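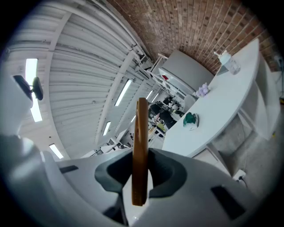
Reading time: 4 minutes

Setting up a pair of hand-held grippers: jaws, marker cube and first practice picks

By Lilian Koech

These notes cover the last stage of the Jarken build, from the point where you have two assembled bodies that open and close freely. If yours still catch halfway, go back to the part on the slide rails and sort that out first. Nothing below will fix a stiff slide.

You will need the two bodies, the soft jaw inserts, two marker cubes, a 2.5 mm hex key, a small flat file, isopropyl alcohol and a cloth. Allow an evening for the pair. The second one goes much faster.

1. Fit the soft inserts

Clean the inside of each jaw with alcohol and let it dry. Push the insert in from the tip end until it sits flat. It should need firm thumb pressure and no tools. If it rocks, there is a burr on the plastic, usually at the back corner. Take it off with the file and try again.

Squeeze the trigger slowly and watch the two faces come together. They should meet along their whole length. If they touch at the tips first, loosen both jaw screws half a turn, close the gripper by hand, and tighten with it closed.

I cast my inserts in Gendberg rubber, the softer grade. The harder grade lasts longer but lets go of smooth wood. Etornam Baidoo, who built the other pair in our workshop, used the harder one and roughed it up with 400 grit paper, and that works nearly as well.

2. Check the grip with something thin

Use a flat piece of wood before you try anything with a soft surface. Hold it on edge between the jaws, turn your wrist over and back, and see whether it leans. A small lean is fine. If it swings like a pendulum the faces aren't parallel, so go back to step 1.

Do the same with the gripper pointing at the floor, then pointing straight up. Then try the left-hand one. I skipped this on my first build and spent a week blaming the software.

3. Mount the marker cube

The cube tells the overhead camera where the gripper is and which way it is turned. Print the marker sheet at 100 per cent with any "fit to page" setting switched off, and measure one black square with a ruler before you cut anything. Matt paper is best. Glossy paper picks up the ceiling lights and the camera loses the pattern at certain angles.

Glue one face at a time, checking the marker number and which way up it goes against the drawing. Press from the middle outwards. Leave the glue for an hour, then screw the cube to its post and tighten it until it can't be turned by hand.

Give each gripper its own set of markers. If both cubes carry the same numbers, the tracking will jump from one hand to the other.

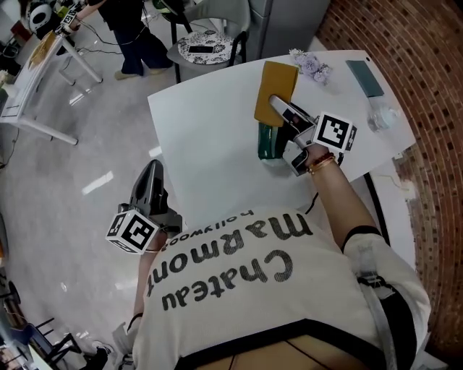 Write the numbers for each set on a bit of tape inside the handle, left and right, so you can tell the two apart when they have been sitting in a drawer.

4. Set the zero

Start the Marquez tracking program and wait for both grippers to show up in the list. Close the jaws fully and press Z. Open them fully and press X. The reading at full opening should come out close to the same figure each time you do it. Mine settles at 614. A different figure on yours is no problem, but one that drifts is, and the cause is nearly always a loose screw on the sensor arm.

Save the settings under a separate name for each hand.

5. Practise before you record anything

Clear enough table to move both elbows. Start with one gripper and something that gives a little, such as a sponge or a square of thick felt. Press down on it, close, lift it a hand's width and put it back. Go slowly. People tend to snatch, and the tracking shows it as a blur with gaps in it.

Once that is comfortable, move on to small boxes and soft bags, then use both hands. Keep the cubes facing the camera as far as your wrists allow. Sitting down is easier on the shoulders, but try it standing as well if your real task will be done that way.

When a run looks good, play it back and check for missing stretches. My early runs had nine or ten gaps each, nearly all from my own arm getting between the cube and the camera. Moving the camera further over the table cured most of them.

Spare parts

The Cason screw kit has enough M3 screws for two pairs. The drawings for the jaws and the cube post are in the workshop folder under 433, with Etornam's version of the insert mould next to them. His has a deeper lip and needs the longer screws.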